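Table covers at Ekwood: gallery

Photographs and notes by Gwenllian Jarman
Updated 2026-10-04

Ekwood lends plain cloths to groups who use the rooms at Ferkside, and we are often asked what they look like once they are laid. The page has been put together for people choosing a cover for a display, a workshop or a sale. The cloths are all a single colour, with no print or border. We have 22 in the cupboard, and they can be borrowed for up to 2 weeks.

Colours are hard to judge on a screen. If you need to match a banner or a set of labels, come and look at the cloth itself before booking. Angharad Bowen keeps the key to the cupboard and can lay one out for you. The small sample squares that used to hang in the entrance were taken down in August and will go back when the new board is up.

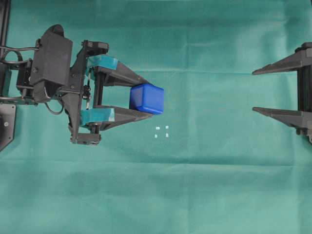
Teal is the colour we are asked for most, after white. It suits the longer tables in the back room and goes well with pale card or paper. Our cloths are stored folded, and the folds do show. On this one there is a long straight line across the lower middle and a fainter crease further up. The green also looks a little paler towards the right. Most people leave the folds as they are. If you would like them out, use a cool iron on the reverse and lay the cloth straight away, as it marks again if it is left over a chair.

Sizes: the teal, white and grey cloths come in two lengths. The shorter one covers a single folding table, and the longer one covers two placed end to end. Please say which when you write. The mustard cloths are only available in the shorter length.

Returning a cloth: shake it out and fold it in half lengthways first, then across. Do not wash it at home. Rhodri Price sends them all to the laundry together, and the colours have stayed closer to each other since we started doing it that way. Leave a note with the cloth if there is candle wax, glue or ink on it.

Bookings: write to Vaida Lukoševičius at the Ekwood office with the colour, the length and the dates. There is no charge for groups already using Ferkside. Other groups pay a deposit, returned when the cloth comes back.

Next gallery: Chairs and folding tables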